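Fonthorpe Site — Automation Section
Monthly Inspection Checklist: Gunnlaugsson Arm, Gripper and Counter Cell
Date of inspection: July 21, 2023
Inspected by: Automation Section, Genholm

Each item is marked Satisfactory, Attention or Not Checked. Comments are to be entered in full sentences. Simulated views are kept with the record of each inspection. 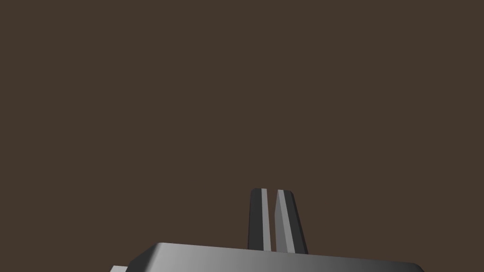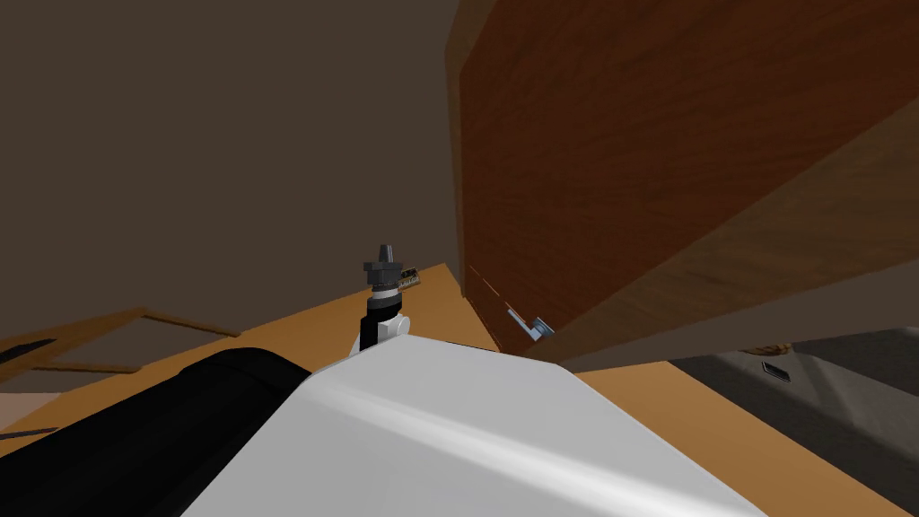 Simulated views of the cell. First: gripper fingers, nothing held. Second: arm and gripper at the wooden counter, with the cabinet to the right.

Section A — Before entering the cell

A1. Power isolated and lock fitted. Satisfactory.
A2. Warning notice displayed at the entrance. Satisfactory.
Comment: The notice is faded and should be replaced at the next visit.
A3. Emergency stop tested from both stations. Satisfactory.

Section B — Gripper

B1. Fingers free from cracks, chips and burrs. Satisfactory.
B2. Fingers close squarely against each other. Attention.
Comment: A slight difference was felt at the tips when the jaws were closed on the test strip. It remains within the limit set in the Pukley maintenance sheet. The measurement is to be repeated in 2 weeks and the result added to this record.
B3. Finger screws tight and marked with paint. Satisfactory.
B4. Upper surface of the gripper housing wiped down. Satisfactory.
B5. Grip force at the test setting. Not Checked.
Comment: The gauge was away for calibration. The cell may continue in use at the reduced speed of 300 mm per second until this item has been completed.

Section C — Arm and joints

C1. Covers secure, with no splits or missing fixings. Satisfactory.
C2. Wrist turned by hand through its full travel. Satisfactory.
Comment: Movement was smooth. A faint click reported in December was not heard on this occasion.
C3. Joint grease. Satisfactory.
Comment: Grease is due every 1000 running hours. The log shows that this was done on time.

Section D — Counter and cabinet

D1. Counter fixed and level. Satisfactory.
D2. Clearance between the gripper and the cabinet handle at the nearest taught position. Attention.
Comment: The handle is metal and stands out from the door. The taught position is to be moved away from the cabinet before the door task is run again.
D3. Loose items recorded before restart. Satisfactory.
Comment: Operators are reminded that small flat items left near the gripper must be entered on the layout sheet — including those considered part of the task.

Outstanding items: B2, B5, D2.
Cell released for use at reduced speed only. Completed sheets are to be returned to the Genholm office and a copy kept at the cell.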